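Wed 14 April

Reading notes, food history shelf, plus the jar lid question that has been dragging on since November.

Gunhild wants the Kukau pamphlet in the reading list as a source on home preserving. I've now read all 288 pages and I'm not convinced. The author says the Clirnley cannery "won over" local cooks inside two years. Evidence given: one sales ledger and a poem. The ledger shows 2258 cases shipped. Shipped where? Eaten by whom? A full warehouse would give the same number.

Dagný pointed out that the recipe section was paid for by Soltard, who sold the cans. She thinks it can still be used if we say so up front. Maybe. I'd want a second source before I repeat any of it.

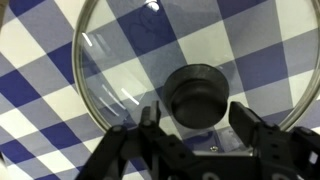 *Glass lid, black knob, on the check cloth.*

Checked the recipes against the Eyvindsson household book. More than 20 of them match nearly word for word, with "fresh" crossed out in favor of "Soltard's best." So the "reader recipes" look lifted to me. Gunhild says everybody copied everybody in those days. True enough, but then don't print them with thank-you letters attached.

Page 301 of Eyvindsson has the boiling times for beans. They are far too short by any modern guide. Do NOT put these on the handout, even as a curiosity. Someone will try them.

- Ask the library whether the Clirnley ledger has a returns column
- Find out who signed the thank-you letters (same handwriting?)
- Dagný to send her scan of the back cover

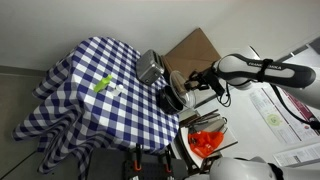
## Reading list, where it stands

Kukau pamphlet: on hold. Eyvindsson: in, minus the bean page. I'd also drop the chapter on "the modern housewife's confidence" unless Gunhild can show me one housewife who was asked.

Jar lids still open. Two dates for the same patent, both from people who sound very sure.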